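Help me build (and test!) activity boards, part-time bench assistant wanted

Hi! I'm Corinne Tillman, and I run the little workshop at Grultix, where we put together modular practice boards full of buttons, sliders, switches and plugs. Orders picked up a lot in November and my two hands can't keep up, so I'm looking for someone to join me at the bench.

The boards come in sections that lock together like puzzle pieces, with a handle at each end so you can carry the whole thing around. You'd be snapping sections together, fitting the buttons and dials, and then trying every last control before it goes in a box. I love that part, I could flip switches all day.

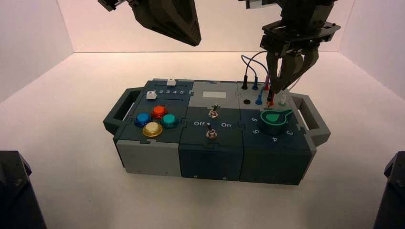

What you'd be doing

Mostly assembly and checking, roughly 9 hours a week, mornings if you like them. You'll run the sliders along their tracks, turn the big dial through its numbers, and make sure the plugs seat properly in their jacks. There's a bit of paperwork too (our parts list is up to 3,013 entries, sorry, I'm working on it).

Who I'd love to hear from

Somebody patient, good with small screws, and happy to tell me when a toggle feels mushy. You don't need an electronics background. Matěj Beneš does the wiring and he'll show you how he likes the cables run. Good eyesight for color helps, as mixing up the button caps is the classic mistake!
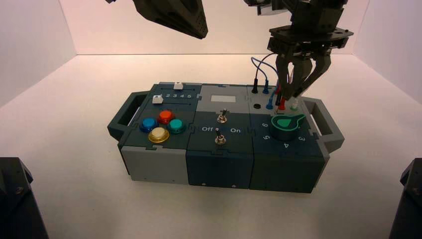

Do I need to bring my own tools?

We've got everything here, including a spare set of screwdrivers that will be yours to use. If you have a favorite pair of pliers, bring them along.

To apply, send me a few lines about something you've put together or fixed. I read them all in the evening and I'll write back.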